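Simulation & Digital Twins > Kits and Asset Packs
Thread: Gellbridge kitchen pack, anyone else on it?

hingeloss
Posts: 151
Wed 7 October

Bought the Gellbridge kitchen pack last week and I've hardly closed the simulator since! You get the appliances with working joints (microwave, a couple of cabinets, a fridge), a table, the seven-joint arm with its gripper already mounted, and a little task script for each one. I went straight for the microwave, of course. The door swings on a proper hinge, you can set the friction and the stop angle in one text file, and the whole thing loads in 2 seconds on my very tired laptop. I've been trying different arm placements with the door part open:

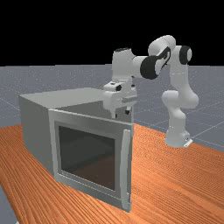 Ezequiel Manzano wrote to me that the hinge is the best part and the collision shapes are the worst, and that I should check the handle before I get too happy. He's right about the handle! It ships as one solid block, so the fingers can't get in behind it. You have to switch to the detailed mesh in the settings, and then it behaves.

palacios_fan
So it's a box with a door. Palacios gives you 31 appliances for less money, and theirs have buttons you can press.

hingeloss
They do, and I own that one too. But half the Palacios doors jitter if you so much as brush them. I'd take a few objects that hold still over a big catalog I have to repair first.

cotov_user
Same here. I ran 3000 resets on the Gellbridge microwave over the weekend and didn't get one exploding door. My old Cotov set would have thrown the thing across the room by lunch.

palacios_fan
OK, that's a better number than I expected. What about looks though? Flat gray everywhere. If you train from camera input that's going to hurt you.

hingeloss
Fair. The table has a nice grain on it and the rest is plain. I swap the textures at random anyway, so I don't mind, but if you want pretty renders out of the box you'll be let down. The views are easy to set up, at least. I saved a closer one for working on the approach to the handle:
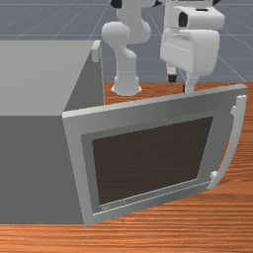 Render: hingeloss / Gellbridge kitchen pack

My next job is getting the gripper to come at the handle from the side. The stock script wants to drop in from the top and I think that's just a lazy default.

bahman_e
Not lazy, I'd say. From the top you keep the elbow well away from the door. Try the side approach with the base where it is and you'll run out of wrist.

hingeloss
Hmm, maybe. I'll move the base before I give up on it!

idside_dan
Does the license cover teaching? We use Idside in class and the per-seat price is killing us.

hingeloss
Mine is the single-user one, so write to them and ask. They answered my handle question the same day.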